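Movia and Kettler Open Simulated Task Library for Two-Arm Robots

First release holds 287 hours of recorded examples, with storage and sorting tasks at the front of the queue

October — Movia, a developer of training software for industrial and service robots, and the equipment maker Kettler today announced the first release of Illow, a library of simulated examples for teaching two-arm robots everyday handling tasks. The library is open to research groups now. Commercial licenses will follow after a trial period with nine partner sites.

Illow covers 60 tasks, among them opening and closing furniture, putting objects away, handing an item from one arm to the other and clearing a work surface. Each example contains the joint positions of both arms, the state of the grippers, the rendered camera views and a short written instruction. Operators control the simulated arms from a desk, and a reviewer checks every recording before it goes into the library.

"Our customers kept asking for the same thing, which was more examples of plain work," said Jana Hollmann, head of data at Movia. "They want drawers, boxes and lids. We set up the operator stations for that and left the showpiece tasks for later." 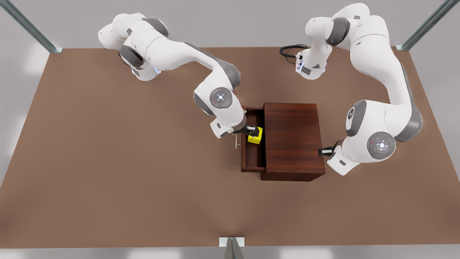

Storage tasks make up the largest group in the first release. They are hard for a learning system when the target is only slightly bigger than the object, and small errors in the approach add up. In one such task the right arm brings a yellow cube to the open drawer of a wooden cabinet and the left gripper is kept at the cabinet's other side. The positions of both arms are saved throughout, including an arm that is holding still, so that a trained model also learns when to wait. Recordings in which an object is dropped are kept under a separate label and can be left out of a training run.

Every storage task is offered with 100 starting layouts. The cabinet is shifted or turned on the table, and the object begins in a different place. Kettler supplied the measurements for the simulated work cell, which follows the layout of its own test benches.

"A team can try a model in simulation and then move to a bench with the same dimensions," said Henrik Tiedemann, product manager at Kettler. "There is still tuning to do on the real arms — friction and cable drag in particular — but the geometry is already settled."

The companies plan to add tasks with soft materials in the second release, along with recordings from physical benches for comparison. Operators at the Movia office have started practice runs on folding and bagging. Kiros Derese, who leads the operator team, said new staff train for two weeks before their recordings are accepted.

Research groups can request access through the Illow project page. A group needs to name one contact person and agree to the terms of use. Support is provided by e-mail in English and German.

Press contact: Dörte Dreßler, Movia Communications
Technical contact: Ottmar Kohlhase, Kettler Test Systems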